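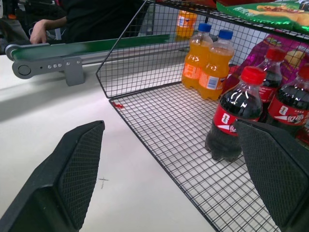 Mireille Khalaf did not want to be told that she was on a journey. She had been to enough retreats, she said, where that word was used forty times before lunch, and she had come home from each of them with a candle and a sore back. What she wanted was to sit in a room with other people and be quiet, and then go home on the bus.

The room she found is over a shop in Plurkham, up a flight of stairs with a rope for a banister. A group meets there on Thursday evenings to sit in silence. It has no teacher and no name beyond the one on the door, Canpolat, which was left by a tailoring business and has stayed because the sign is screwed in well. On the evening I went there were 16 chairs set out and most of them were taken.

Silent groups like this one are not new. Quaker meetings have worked in much the same way for centuries, and there are Buddhist groups in most large towns that sit together without much fuss. The difference at Plurkham is that the members share no particular belief. Some pray. One woman told me she goes over her week, day by day, and tries to remember what she was given and what she gave back. A retired bus driver said he listens to the pipes.

The sitting lasts 31 minutes. It used to be half an hour, until a kitchen timer was replaced by one that runs slow, and by the time anyone checked, the group had got used to it. There is a short reading at the start, chosen by whoever arrives first. When I was there it was a paragraph about tides, from a book for children.

Elif Naz Tuncer started the group after her father died. She had gone back to the mosque for a while and found comfort there, and she still goes, but she also wanted somewhere to be with her grief where she would not be asked how she was getting on. She put a card in the window of the post office. For the first month she mostly sat alone.

"I was looking for a sign from him, if I'm honest about it," she told me. "A bird, a song on the radio. People said I would get one. I kept waiting and I got quite angry. After a few months of sitting I noticed I had stopped waiting."

She does not tell newcomers that the same will happen to them. She tells them where the toilet is, and that they can leave at any point without saying why. Some do leave in the first ten minutes, and a good number of those come back.

It can be hard going. I have tried to meditate on and off since my twenties and have never been much good at it. Ten minutes into the sitting my left foot had gone to sleep and I was planning a letter to the council about parking. Then I became aware of a man breathing two chairs along, slowly, with a small catch at the top of each breath, and I followed that for a time. When the timer went off I was surprised, and a little annoyed.

Afterwards there is tea. Talk about the sitting is allowed but rare. People discuss the buses and the price of things. In May the group walks out to the old chapel at Vornard and sits on the grass there, if it is dry, and several members have begun doing the same by themselves on the path above Urkus.

I asked Khalaf, on the stairs, whether she thought of any of it as spiritual. She held on to the rope and considered it until we had reached the street door. She said she supposed it was, but that she would rather not look at it too closely, and that her bus was due at 10 past.

The group meets every Thursday above the shop. The street door is unlocked shortly before the start and locked again once the reading begins. There is no charge, though there is a tin for the tea.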